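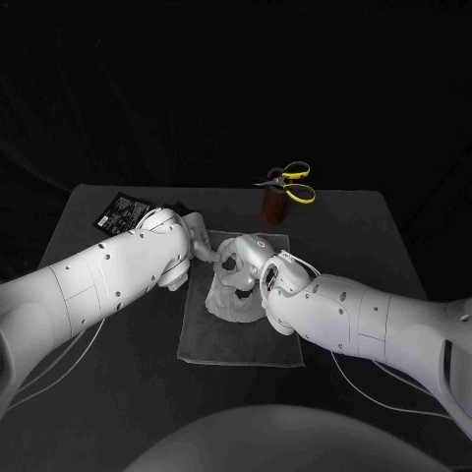

Written by Dilek Özkan, with kerning by Necati Uysal
Last edited in February

Clurkico

Clurkico is a slab serif type family in two weights, Regular and Bold, with an italic for the Regular only. It is made for long texts in small sizes, especially for printed programs and catalogs. The first letters were drawn for the price lists of Giltex, a fabric seller, and the numerals are still the part I like most.

What is in the package

The Regular has 1145 glyphs and the Bold has 1071. The difference is mostly small capitals, which the Bold does not have yet. The italic is the newest file and should be considered a beta – the spacing of f, j and ğ will change.

sources/ contains the drawing files
fonts/otf/ is for desktop use
fonts/web/ is for web pages
proofs/ contains the test sheets as PDF
kerning.txt lists the 1706 pairs of the Regular

Languages

All three files cover Turkish, Azerbaijani, English and the main languages of Western and Central Europe. The dotted and dotless i are separate in small capitals also. If your program changes "fi" into a ligature in Turkish text, please set the language of the paragraph to Turkish, and the dot will stay. Cyrillic was started by Yiğit Akbulut but it is not included in this version.

Numerals

The default numerals are old style. Lining and tabular forms are available with the features lnum and tnum. The slashed zero works only with tabular numerals. I know this is a limitation.

Building

You need Python and the packages in requirements.txt. Run "make all" in the main folder. The build removes the old files in fonts/ first, so keep a copy if you changed something there by hand.

Known problems

In the Bold, the accent on capital Ő is too close to the letter.
The italic ampersand looks heavy below 20 points.
Hinting is automatic and was not checked on older screens.

Thanks

Tülin Ateş read the proofs and found the wrong cedilla on ş. Berkay Çetinkaya lent me his specimen book from the Değirmenci foundry, where the shape of the lowercase g comes from.

License

SIL Open Font License, version 1.1. The name Clurkico is reserved – please rename your modified versions.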